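Ellirley outdoor unit, progress note to Netex
Sun 21 September
From: Alfie Horrocks

Short one this time, sorry, wanted it in before the call.

Where we are
Unit is back on its wheels. Left drive motor swapped in August, new bearing on that side too. The old one had grit in it right through. 778 meters driven since the swap, all at walking pace, no trips on the motor controller. Right side not touched yet, it still sounds ok.

Cable to the mast camera rerouted. It was rubbing on the lid hinge. Sleeve on, two more clips, and teh lid now shuts without pushing.

Battery
Pack holds almost 3 hours under normal load. Was hoping for more. Ojo are sending a replacement charger board, the present one cuts off early and I don't trust its readings. Until then we charge overnight and check voltage by hand in the morning.

Maintenance routine
Now written down and taped inside the lid:
Wipe lenses, check mast bolts
Spin each wheel by hand, listen
Check connectors on the drive board
Log the voltage before and after
Grease every 500 meters. Could be too often, will look at it again once the right bearing is done

Simulator setup
Settings for the unit get tried in the Suvuvbridge simulator first, then loaded on the machine. Paved yard between two buildings, grass slope at the back, long dark seams across the ground. The seams matter to us, the old obstacle threshold was stopping the unit on dark lines in the pavement. Lowered the sensitivity, 1751 simulated runs logged so far. False stops are down but not gone. Worst ones are late-day sun settings, shadows still catch it sometimes.

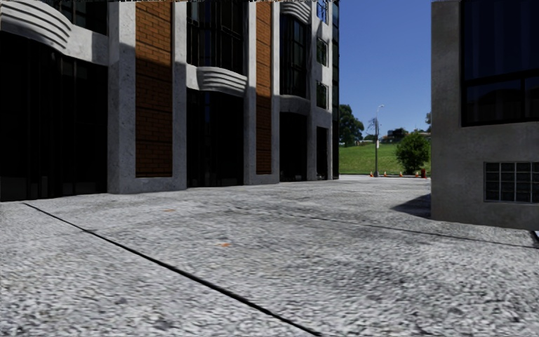
Still to do
Right bearing
Charger board when it comes
Re-level the mast, it leans a bit after the lid work
Load the new threshold on the real unit and drive it outside, slow first

Money
Motor and bearing were inside the parts line. Charger board is under warranty, so only shipping. Would like to move what's left of travel into spares, mainly a second drive motor. Can you confirm thats ok by the end of the month, lead time is long.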